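Holorent hand-held gripper kit: progress report to Grandamen
Fri 24 January

The review of the rental kit is running to plan. The target is 2,000 recorded clothes-handling episodes in ordinary homes, of which 686 have been accepted. The bedroom task uses folded and unfolded garments on the bed, with denim included as the heavy fabric.

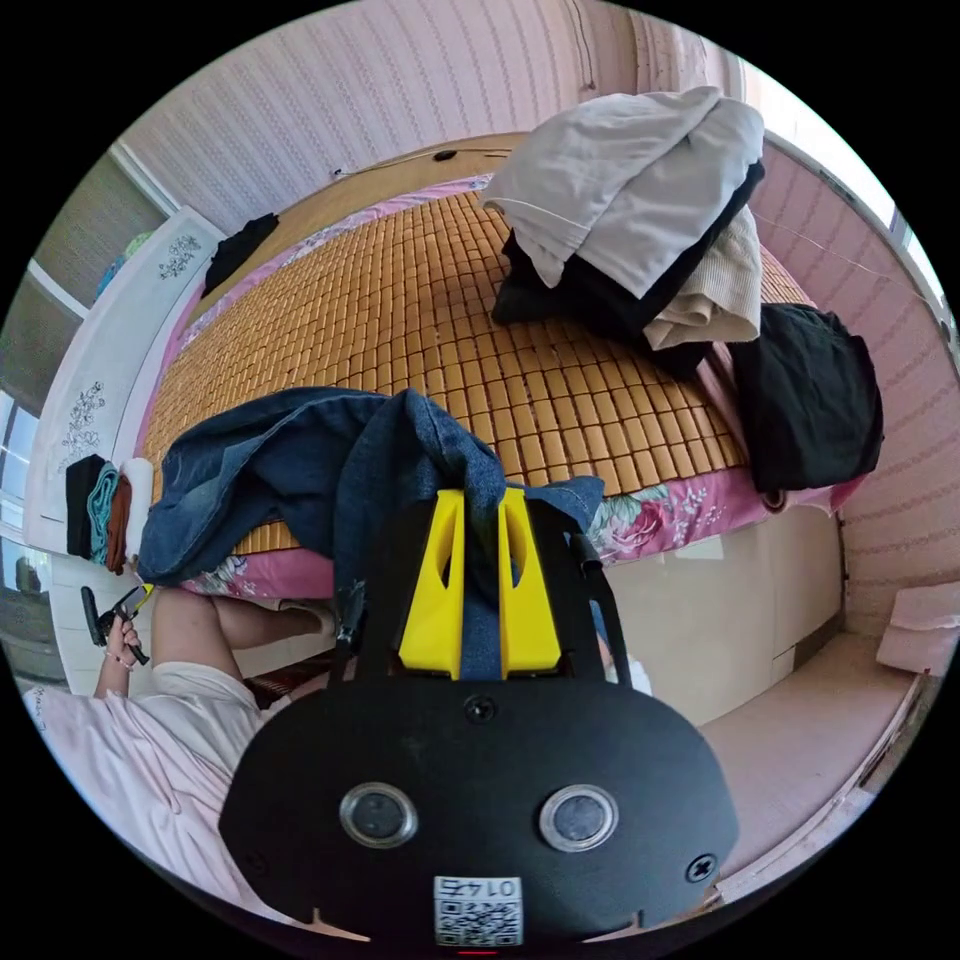 Rejections fall mainly into two groups: episodes where tracking was lost during a fast turn of the wrist, and episodes started before both units had synchronised. Holorent has supplied revised firmware for the second fault. It was installed on all units this month and the fault has not recurred. Tracking loss remains open.

Battery life is around 30 minutes per charge under continuous recording, below the figure quoted in the Fodor tender. Spare packs have been requested at no charge.
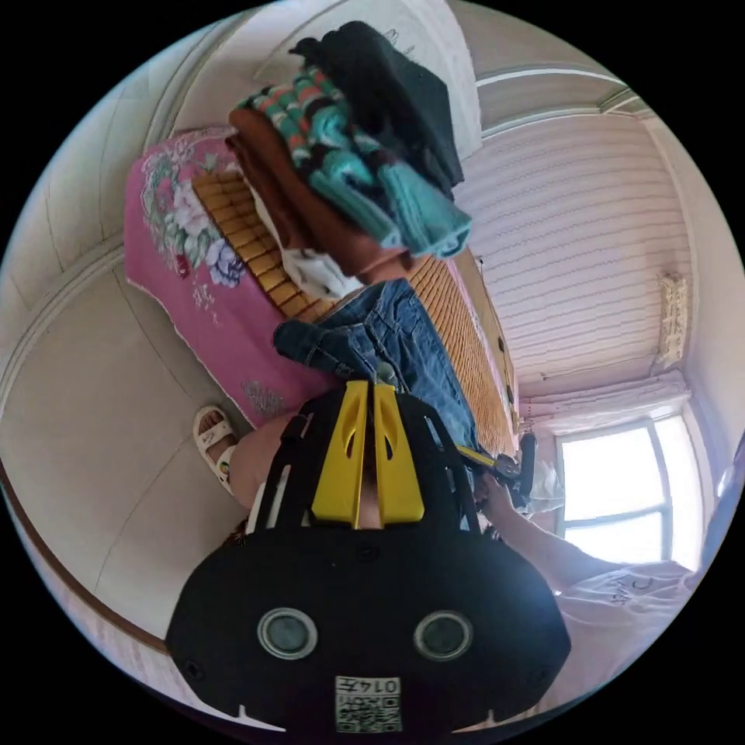 Finger wear is checked at every 800 cycles. No fingers have been replaced so far. Operators report that thick seams are harder to hold than knitwear, and grip force on seams will be measured separately at Clolerness.

Spending is within budget. The rental term needs extending by one month to reach the target, and approval is requested before the end of January.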